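Gallery: A Month with Olix, the Tabletop Scene Pack from Huledell

Words and renders by Nelly Cabrera

I've been running Olix on my home machine since the start of May and I am having a ridiculous amount of fun with it. It's a scene pack for robot arm simulation: you pick an arm, pick a room, choose what goes on the counter, write a task in plain words, and press go. Huledell sells it as a download with 194 objects in the box, and you can bring in your own if you're willing to fiddle with the grip settings (I was, and lost an evening to a teapot).

My background is in warehouse picking, so I came for the pick-and-place tasks and stayed for the kitchens. The kitchens are great! Stone, wood, odd corners, counters at different heights from the tables next to them. When I move a task from one room to another I learn pretty fast which parts of my setup were only ever tuned for one table.

A few notes before the render.

Setup took me 21 minutes, most of it the download. The installer asks where you want the object library and then leaves you alone. If you already use Voner for planning, there's a bridge that picks up your saved poses, and mine came across without any hand editing.

The object list is a mixed bag in the best way. Groceries, bottles, tools, toys, and a whole drawer of oddities filed under "Yoo," the name of the add-on set. Soft-looking things behave as rigid by default. There's a switch for squish, but on my computer it slows everything down, so I leave it off for long runs.

Lighting can be changed per room. I like the overhead setup for checking grasps, and I'd love a slider for how shiny the stone is. The manual says one is on the way in version 9. We'll see.

Things I'd change: the search box wants exact names, the undo only goes back two steps, and the camera forgets its angle whenever you swap arms. Small stuff, but you hit all of it in the first hour.

The render is from my kitchen layout, saved straight out of the viewer with no touch-up.

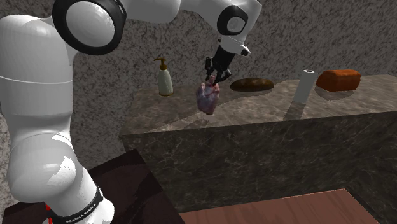

Grasping lumpy shapes is where I've spent most of my hours with Olix, and it's the part I'd show a friend first. Boxes and cans are easy to plan for, but anything with bumps and a taper makes you think hard about where two fingers should go. I ended up keeping this heart as my regular test piece: the fingers pinch it up by the vessel stumps, and the wide part and the blunt tip hang free below. The gap between the pump bottle and the dark loaf makes a nice approach to practice too, and the soft shadow on the marble helps me judge height when I'm working from a single view. Next up I want to try the same grasp in the other rooms, and then I'm going back for that teapot.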